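Plavorton Support Desk
Ticket: Block set and white activity table, marks on surface and blocks out of place
Status: Resolved, monitoring
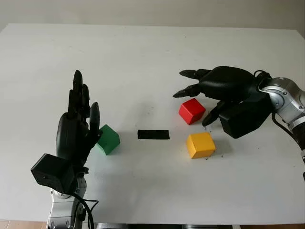
Opened 30th May. The requester reports that the white table in the Cornirer room is showing faint coloured marks after the block activity, and that the blocks do not stay where they are set out at the start of a session. The activity uses one green, one red and one yellow block, with a flat black strip lying near the middle of the table as the reference for setting out. The requester asks whether the table top should be replaced and whether the blocks need to be changed for another set.

Summary of the reported problem

The marks are described as coming and going. They are said to be most noticeable near the wall side of the table and difficult to see from the front. The requester has wiped the surface with a dry cloth without improvement. The second matter is that the red block and the yellow block are sometimes returned to each other's places, so that the next session begins from a different arrangement.

First response

The requester was asked to confirm the following before any replacement was considered:

Which cleaning product is in use on the table.
Whether the marks can be felt with a fingertip.
Whether the marks remain when the ceiling lights are switched off.
Whether the strip has been lifted or moved at any time.

Please do not use scouring pads or any abrasive cream on the white surface. Damage of this kind cannot be polished out and is not covered by the room agreement.

Reply from requester

The product in use is the Prorau general surface spray. The marks can be felt slightly. They are still present with the lights off, although fainter. The strip was lifted for cleaning in December and put back by eye.

Findings

As the marks can be felt, a reflection from the lights has been ruled out. The desk considers a residue to be the likely cause. The Prorau spray leaves a thin film if it is not rinsed, and the film picks up colour from anything pushed across it. The table top itself is considered sound and a replacement is not approved at this stage.

The blocks were checked separately. No fault was found with the green or yellow block. The red block had a small amount of the same film on its underside, which was removed with a damp cloth. There is no reason to order another set.

With regard to the arrangement, the present instruction sheet says only that the blocks go "either side of the strip". This is open to more than one reading and the sheet has been amended.

Action taken

1. Surface washed with warm water and a little washing-up liquid, then rinsed 2 times and dried with a soft cloth.
2. Table left clear for 30 minutes before the blocks were put back.
3. Instruction sheet reworded. Seen from the front of the table, the green block goes to the left of the strip. The red and yellow blocks go to the right, with the red towards the wall and the yellow nearer the front.
4. Spray withdrawn from the Cornirer room. The copy of the cleaning sheet held in the Altıntaş store has been updated to match.

Follow-up

The requester confirmed after 2 further sessions that no new marks had been found and that the blocks had been set out correctly each time. One older mark remains close to the far edge and has been recorded as existing wear.

The ticket will stay under monitoring for nearly 2 weeks and will then close automatically. Should the marks return, please reply to this ticket without opening a new one, and state which product was last used on the table.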